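Home | Shop Notes | FAQ | Visit
Search this site Go

Tiled Counters: Your Questions

I get asked about white tile more than anything else here at Studden, so I've put my usual answers in one spot.

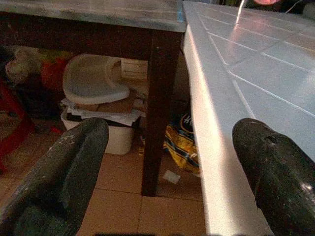
Doesn't the grout get gross?
It can! I wipe mine down every night and scrub it properly in May (an old toothbrush is fine).

Can I push a wood table right up to it?
I'd leave a little gap, enough to get a cloth down there. Crumbs love that spot.

Do you sell single tiles?
Yep, minimum of 20, and I can usually match older white ones if you bring me a chip.

Contact: Studden, 135 Avram, Prilaldale | Copyright Studden | Back to top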